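Search
Search games, platforms, studios
Search

Dierckx Announces Ellenstead, a Turn-Based Online Strategy Game for iOS and Android 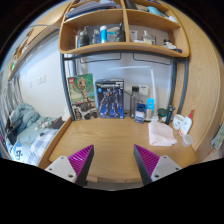
Release Summary

PLARNARBY, 17 May 2023 – Dierckx, a developer of multiplayer strategy software, today announced Ellenstead, a turn-based online strategy game for iOS and Android. The game will be released worldwide in November. Registration for the closed test opens today on the Dierckx website and in the company's existing titles.

Ellenstead is set in a river valley divided into 49 districts. Each match assigns players to separate starting districts and asks them to extend their territory by building roads, moving garrisons and controlling river crossings. Matches support from two to eight players. A match ends when one player or alliance holds 30 districts at the close of a round, or when the turn limit set by the host is reached. In the second case, the result is decided on points.

Turn Structure

All players in an Ellenstead match submit orders at the same time. When the last set of orders has been received, or when the turn timer expires, the server resolves the round in a fixed sequence: construction, supply, movement, combat and trade. The sequence is printed in the game manual and can be opened from the match screen at any point.

Combat contains no random element. The outcome of an engagement is calculated from garrison strength, supply status, terrain and the direction of attack. Players can enter the known values in a built-in calculator before committing an order. Values hidden by distance or by a neutral district are shown as a range, and the calculator returns a range in the same way.

"Simultaneous orders remove the waiting that most players complain about in mobile strategy games, but they create a rules problem," said Mieke Van Loon, lead designer at Dierckx. "If two garrisons try to enter the same district in the same round, the player has to be able to work out the result from the manual. We rewrote the movement chapter several times before we were satisfied with it."

Timers can be set in two modes. In live mode, each round lasts two minutes and the match is intended to be completed in a single session. In correspondence mode, the host selects a round length between eight hours and two days. A player may take part in several correspondence matches at once.

Network and Server Technology

Ellenstead runs on Enine, a server and rules engine developed internally by Dierckx. Enine stores each match as an ordered list of submitted orders together with the starting map. The current state of the board is rebuilt from that list, and the device receives only the parts that the player is permitted to see. Hidden information is therefore not present in the memory of the device.

The same list is used for replays. After a match has ended, any participant can step through it round by round, with or without the fog of distance applied, and can export the record as a plain text file. Records exported from the test version will remain readable in the release version.

"Bandwidth was the easy part, as a set of orders is very small," said Britt-Marie Viklund, technical director at Dierckx. "Most of the engineering time went into reconnection. A phone can lose its signal halfway through a submission, and the server must know whether it has received a complete set of orders or a partial one. A partial set is discarded and the player is asked to submit again, provided the timer allows it."

Accounts are shared between platforms. A match started on a phone can be continued on a tablet running the other operating system – no transfer code is required. Push notifications for correspondence matches can be limited to certain hours of the day.

Single-Player Content

The release version includes a campaign of 30 scenarios for offline play. The first eight serve as a tutorial and introduce roads, supply, river crossings and trade in that order. Later scenarios use smaller sections of the valley map and set specific objectives, such as holding a crossing through a flood season or supplying a cut-off district by river.

Computer opponents are available at three levels. All levels follow the same rules as human players and receive no additional resources. The highest level examines more possible orders per round and may take longer to respond on older devices.

Pricing and Availability

Ellenstead will be offered as a free download with the tutorial scenarios and live matches for two players. A one-time purchase unlocks the remaining scenarios, larger matches, correspondence mode and the map editor. Units, resources and turn time will not be sold. Regional prices will be announced before release.

At release the interface will be available in English, Dutch, Swedish and German. Text size can be adjusted, and district ownership can be shown by pattern as well as by color.

Closed Test

The closed test covers live and correspondence matches on the full valley map. The campaign and the map editor are not part of the test. Applicants need a Dierckx account and a supported device, and must be 16 or older. Invitations will be sent in groups, with the size of each group determined by server load. Progress and rankings from the test will be deleted before release. Account names will be kept.

Testers can report faults from the match screen. A report automatically includes the match record and the software version. Dierckx asks testers to submit rules questions through the same form – these are used to correct the manual.

About Dierckx

Dierckx develops and publishes turn-based strategy games for mobile devices. The company is based in Plarnarby and operates its own match servers. Its products are built on the Enine engine, which is maintained by an in-house team and is not licensed to other developers.

Press Contact

Requests for interviews, test access for reviewers and copies of the game manual can be submitted through the press form on the Dierckx website. Review builds will be issued on request once the campaign is complete. Please state the name of the publication and the preferred platform.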